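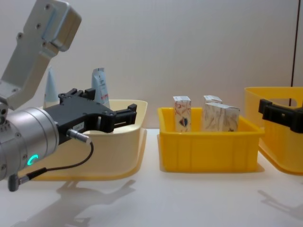
*Mikkelsen School of Engineering — Department of Handling and Automation*

# Chapter 2: Comparing Parallel Grippers

A parallel gripper closes two fingers along a common line. The type is simple, but two grippers with the same rated force can behave very differently once they have to reach into a bin. This chapter sets out a method for comparing them and applies it to trials run by Unnur Skov and Jordan Cheetham on the Flasska bench.

The trials used 216 picks, divided between the Drodero and Skomar controllers. Of these, 107 were made from the cream bin and the rest from the yellow bin in the centre. The goods were ordinary packaged items, including small cartons and a squeeze tube. A carton offers flat faces and tolerates a poor approach angle. A tube yields under load, and its crimped end is much thinner than its body, so finger opening and closing force must be recorded together.

## 2.1 Approach and clearance

Clearance is measured from the lowest point of the gripper to the bin rim — cable and connector included. Students often measure from the finger tip alone. With the gripper held level, a connector on the underside may reach the rim before the fingers do.

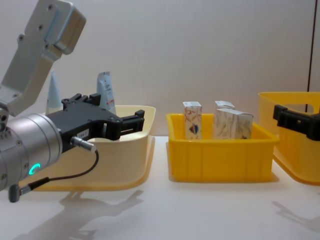 **Fig. 2.2** Left gripper level above the rim of the cream bin, fingers open.

Record the clearance at the start of each approach and again at the point of closing. Where two arms share a bench, repeat both readings with the second arm parked and with it over its own bin. Section 2.2 deals with finger opening.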